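July 2025

Too warm to sleep past six so I got up and decided I'd finally deal with the knits. I know, I know, who sorts woolens in July. But the winter stuff has been living in three different places since I moved in and I keep finding a sleeve hanging out of something, and Mei Ridgeway is coming to stay and she's going to need at least a little closet to put her own things in.

So, coffee first (the Kestilus one Tapio left, too dark for me, I drink it anyway and put in more milk than I'd admit to him), then I carried everything into the white room and started making piles on the floor. I'd meant to make a keep pile and a give pile. By eight there was also a mend pile, a not-mine pile and a pile I can only call "what is this."

The not-mine pile is mostly Noreen's. A gray cardigan with the good buttons, a hat, and those long socks she swore she'd lost at the Pillham house. I texted her a list and she wrote back in all capitals that she'd been looking for that cardigan for TWO WINTERS and had accused her sister of taking it. I said she should probably call her sister. She said she'd think about it.

And then there was the blue one! I'd forgotten all about it. It was at the very bottom of the bag, rolled up, that soft washed-out denim blue with the lighter flecks running through it, fine little ribs all the way across. I bought that yarn on the trip with Jalen, the one where it rained the whole time and we spent most of it in a shop called Rakena because it had a stove and the lady let us sit. I had no pattern. I cast on 116 stitches because it looked wide enough on the needle, and I just ribbed along on the train home until the yarn ran out, and it never turned into anything. Too short for a scarf, wrong shape for a blanket, way too nice for the dishes. Jalen called it "the rectangle" and asked after it for months like it was a pet.

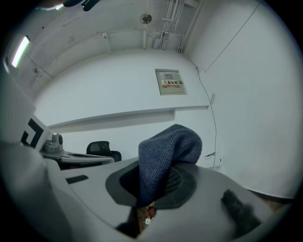
Anyway I could not for the life of me decide which pile it belonged in. I kept picking it up. It's so squashy, and it still has that bounce ribbing gets when you pull it sideways and let go. I thought about giving it to Noreen as a thank-you for not being mad about the cardigan, but she'd want to know what it was for, and then I'd have to make something up.

I thought about undoing it too. The yarn is good and I could get a hat and maybe some mitts out of it. But it's been knitted up all this time and it would come out all crinkly, and I'd have to wind it and soak it and hang it with a weight on the end, and I had a whole floor of sweaters to get through. So it went on the "what is this" pile, then on the mend pile (there is nothing wrong with it), and finally I just left it out and went on with the rest.

Mending took up the middle of the day. The green sweater has a hole at the elbow the size of a coin and I don't have the right green, so I went with mustard, and I like it better now than before. The navy one I gave up on. I found moth damage along the hem and had a small panic and checked everything else twice, holding each thing up to the window like a dentist with an X-ray. Only the navy. It's in a tied bag by the front door, and I feel a bit itchy even writing about it.

Lunch was standing up, toast and the last of the tomatoes.

Afterward I washed the three I'm really keeping for best. The label on the wool wash says one capful and I always do one and a half, and then I rinse forever and swear I'll follow the label next time. No hairdryer this time, I learned that lesson on the red vest. They're flat on towels across the spare bed, and since it's this hot they might be ready by tomorrow night. The whole room smells like wet sheep, which I love and Mei will not, so I need that window open before she gets here.

I also found a receipt in a cardigan pocket for 1894 of whatever they use at the airport, and I have been trying all afternoon to remember what on earth I bought. A sandwich? Headphones? It's got to be that layover with Tapio, when we'd both been up all night and he kept saying he could hear the sea. He denies it. I stuck the receipt in the back of this notebook in case it comes to me.

Jalen called around four while I was folding. He's painting the kitchen at Aden and can't choose between two yellows that he held up to the phone one after the other, and I could not see one bit of difference, so I said the second. He was so pleased, he'd wanted the second. I told him I'd found the rectangle and he actually cheered. He said I should put it under the big teapot, the brown one that always scorches a ring on my table. I said it was too thick and the pot would wobble. He said fold it the other way. We argued about this for a good ten minutes, and he's on paint money and I'm on wool money so neither of us had anywhere better to be.

Well, I tried it after we hung up, and the pot does wobble. But wrapped around the OUTSIDE it's lovely, it goes most of the way and then there's a gap at the handle, and with a button and a loop it would close right up. I made a pot just to see and then I had to drink a whole pot of hot tea in July, sweating like a horse, but it was still properly warm when I poured the last cup. So there it is, it's a tea cozy. I've got one of the spare buttons off Noreen's cardigan (there was a little packet of them pinned inside, she won't miss one, I'll ask her) and I'll sew it on when my hands are less tired.

Everything else is put away. Winter sweaters on the top shelf with cedar, thin ones in the drawer, Noreen's things in a paper bag with her name on it, give pile in the trunk of the car so I can't go back through it. I did take the striped one out again. It's staying.

Still need to do before Mei comes: sheets, hangers, the window, something for breakfast that isn't toast. And call Rüdiger back about the bike, he's left two messages and sounds like he's been very patient.

Going to bed with the fan on. My feet hurt from the floor.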